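Early Learning Foundations, Session 2
Observation and what to do with it
Handout posted Aug 28, 2024

Okay, so last time I talked too long about room layout and we ran out of minutes before we got to observation. I'm starting with it today, and the reading on transitions moves to next session. If you already did the transitions reading, keep your notes!

When I say observation I mean watching one child for a short stretch and writing down what the child does and says. I know that sounds easy. My first year in the toddler room at Grindinska I filled a whole notebook with lines like "had fun at the water table" and "was shy today," and when it came time to plan I couldn't use a single one of them. What did the child do that made me write "shy"? I had no idea by then.

So the rule for this course is verbs first. "Picked up the blue cup, poured it into the funnel, looked at me, poured again." You can decide later if that's curiosity or cause and effect or just a kid who likes pouring (sometimes it really is the pouring). Keep what you think in a separate column. I draw a line down the page, facts on the left, my guesses on the right, and the left side should always be longer.

How long to watch: 6 minutes is plenty for a running record. You'll want to go longer and your hand will hurt. For the little jotted notes, a sentence or two on a sticky is fine, but put the child's initials and the time on it right away. I have lost so many good stickies to this.
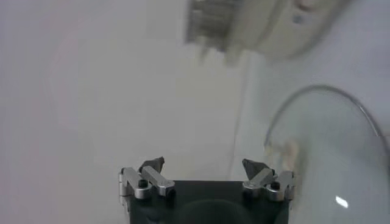 Then there's the question of who gets watched. Every group has a few children who fill up your notes all by themselves, loud or funny or always in the middle of something, and a couple you hardly write about. When I went back through my file at the Zikell Street center one March, I had 274 notes for a group of 12, and two of the children had almost nothing. They were easygoing kids who played near the bookshelf and never needed me for much. After that I kept a class list taped inside the cupboard door and put a check next to a name whenever I wrote something. Low tech, still do it.

Using the notes. Pick one thing you saw and plan one thing from it. Say a child has been lining up cars by size all week. You could put out nesting boxes, or ask her to help sort the lids in the kitchen corner, or just sit down beside her with a few cars of your own and see what she does with you there. I like that last one best, it costs nothing. Please don't write me a plan with ten activities in it.

A word on families. Share what you see, and share it in plain talk. "He spent a long time today figuring out the zipper" goes over a lot better at pickup than a developmental domain. Ask what they see at home too. Parents have told me things at the coat hooks that changed my whole picture of a child.

For next session
Read the Lengyel packet, first half only. The second half repeats itself.
Do 2 running records on the same child, one indoors and one outdoors, with the two columns.
If you're placed at Grullon, check with your lead teacher about where you can sit. Their outdoor area is tight.
No real names on anything you hand in, initials only.

Bring the messy originals. I don't want them typed up.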